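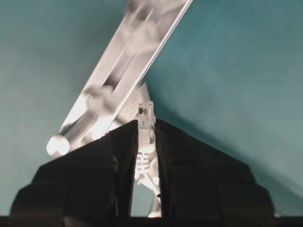

Frequently Asked Questions: Teaching Days at Birnbridge

Updated 2023-01-04

We get a lot of mail about our open teaching days, and we love it. Most of the answers used to live in long email threads, so we finally pulled them together on one page. If yours is missing, the contact form at the bottom of the site still works.

What do people do at a teaching day?

You show a robot how to do a small job, over and over, while we record it. You might pick up a block and put it in a tray, or turn a cup the right way up. One run through the job is called a demonstration, or a demo for short. The recordings go into Mulder, our training project, which tries to learn the job from all of them together.

It's a lot more fun than it sounds on paper! The first few tries feel like writing with the wrong hand, and then something clicks and you stop thinking about the controls.

Do I have to know how to code?

Nope. We have people who write software all week and people who have never touched a robot before, and after an hour it's hard to tell which is which. If you can follow a recipe you'll be fine.

What's the difference between guiding by hand and driving by remote?

Guiding by hand means you take hold of the arm and move it through the job yourself. The motors go soft so the arm follows you, and the joint positions are saved as you go. It's quick to learn, and you get a real feel for how far the arm can reach before the elbow locks out.

Driving by remote means you stand at the second bench and hold a small controller. The robot copies your hand. There's a tiny delay, and you can't feel what the fingers feel, so you learn to trust your eyes. Remote demos have one big plus for us: your arms stay out of the recording.

Which one should I start with?

Try hand guiding for your first block and switch after the break. Plenty of people end up loving the remote and never go back. A few stay with hand guiding all day, and that's fine too.

What does the wrist camera see?

Mostly the gripper, from behind, plus whatever is close to it. On our teal surface you get two big black fingers in the lower half of the view, a slim gap between them with the white mechanism showing through, and the thing you're working with somewhere past the tips. It takes a little getting used to. The object can look close enough to grab when the fingers still have a way to go, so use the side view on the monitor until you've got the hang of it.

Why do you work with see-through objects?

They're hard, and hard is interesting! A clear bar is mostly reflections as far as a camera is concerned. You get bright lines along the edges, a hot white spot at one end, gray streaks in the middle, and very little that says "solid object." When it's moving, it blurs too. A person sorts all that out without trying. A model has to see many examples before it stops being fooled by a shiny patch.

We started our clear-object set in June with only 2 jobs in it, and it's become the one that regulars ask for by name.

Should I throw away a demo if the picture is blurry?

Please don't. Some blur is normal when things move, and the model will meet plenty of it later. Flag the demo if the picture froze or went black, or if you lost the object from view for most of the run. Otherwise keep it and carry on.

What if I drop something or miss the grab?

Keep going if you can do it safely. A miss followed by a calm second try is one of the most useful things you can record, and we wish we had more of them. Press the amber key once so the run gets tagged as a recovery. If the object lands off the table, end the run, reset and start a new one.

How fast should I move?

Slower than you want to, but without stopping. Long pauses confuse the training, which can pick up the habit of sitting still. Try to make one smooth approach, settle, close the fingers, lift. If you need time to think, think before you press record.

How many demos will I make?

It varies a lot with the job. A set of 20 good ones is a solid session for a first visit. The clear-object set now holds 831 demos and the whole Mulder collection holds 2261, all of them made one at a time by somebody standing at a bench.

Can I hurt the robot?

It would take some effort. The arm stops when it feels too much push, and the fingers have some give in them. What we do ask is that you don't press the tips straight down into the table, and that you never pull on the fingers by hand, even when they look stuck. Hit stop and call someone over.

Can it hurt me?

The arm runs at a low speed during teaching, and there's a red stop button within reach of each bench. Tie back long hair, take off rings and bracelets, and keep your face above the line marked on the post. Everyone gets a short safety talk before the power goes on, including people who have heard it before.

Is there an age limit?

Fourteen and up for hand guiding. Younger kids can drive by remote with an adult at the same bench. They tend to be scarily good at it.

Who gets to use the recordings?

The Mulder team at Birnbridge and our partner lab at Clevdale, where they run the long training jobs. We save camera views, arm positions and finger opening. We don't save sound. Your name stays on the sign-up sheet and isn't attached to the files, so if you want to keep track of your own runs, write down the run numbers.

Do I get to see the robot try it alone?

Yes, on the second visit. Training takes longer than an afternoon, so we can't do it the same day. When you come back we load the newest model and let it have a go at the job you taught. Sometimes it nails it. Sometimes it reaches with great confidence for a spot right next to the bar. Both are worth the trip, and the room gets surprisingly loud either way.

Where are you, and how do I get in?

We're in the Stimimgate building, second floor, door on the left past the bike racks. The front entrance is locked on weekends, so ring the bell marked Birnbridge and give us a minute to come down. The elevator is small but it works.

What should I bring?

Closed shoes, a water bottle with a lid, and reading glasses if you use them for a monitor. Drinks stay on the shelf by the door. Lunch is on your own, though there's a fridge.

Can I bring my own object to teach with?

We'd love that! It needs to be lighter than a full can of soup, narrow enough for the fingers to close on, and something you won't miss if it gets scratched. Send us the measurements ahead of time and we'll tell you if it fits.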